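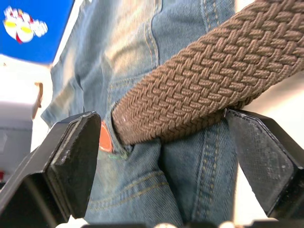 Saltlow Community Theatre – Wardrobe Team

Print this page | E-mail this page

Topic: Braided belts and stretching

hinata_n
We have 2 braided belts in the wardrobe for the May show and one has gone long. It was a snug fit at first fitting and now the tail hangs well past the first loop. Can you shrink a braid back, or is it finished?

oldkan
It's finished. A braid gives every time it's pulled and it doesn't come back. Cut it down at the buckle end and resew. Ten minutes if the buckle is on snaps.
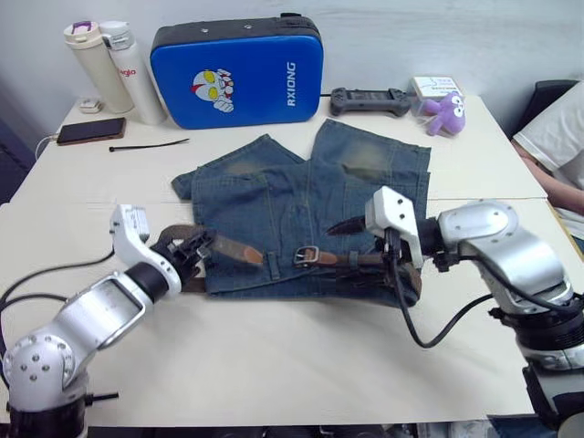 Cut only at the buckle end, mind. The tip is sewn and if you open that the whole thing unravels on you.

jytte.skov
I don't agree that it's finished. Cotton and waxed cord will both tighten up if you damp them and dry them flat. Leather won't, I'll give you that. Hinata, which is yours?

hinata_n
No label on it. Osamu thinks it came in with the Zimholm donation, so it could be anything.

paltar_road
Don't wet it until you know. I wet a tan one and the colour went straight through a pair of cream trousers. Also, stop leaving belts in the jeans between shows. The weight on the hanger is what pulls them.
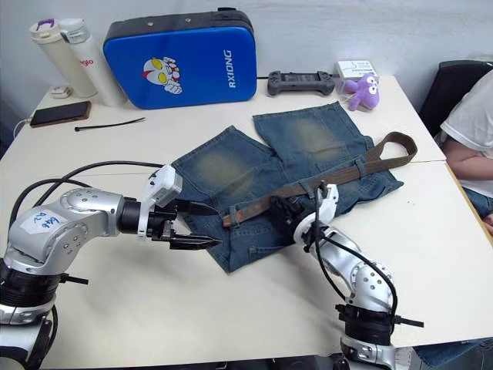

We roll ours loosely and put them in a drawer, buckle on the outside. Same belts for years.

oldkan
Rolling is fine for plain straps. A braid takes a curl and then it sits up off the waistband under lights. Hang it by the buckle.

paltar_road
Hanging it by the buckle is how it stretches.

oldkan
Not from its own weight it isn't. It's actors hauling on it in a quick change.

jytte.skov
Can we get back to the question. Test the back of the tip with a damp white cloth. If no dye comes off, damp the whole belt, push the braid together with your fingers and leave it overnight.

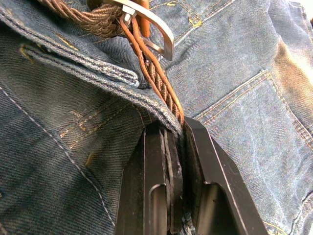

Keep it out of the sun and away from the heater. If it's still long after that, do what oldkan said and cut it.

hinata_n
Cloth came up clean. Will try it tonight and measure before and after.

oldkan
Measure it again after a week of wear as well.

Print this page | E-mail this page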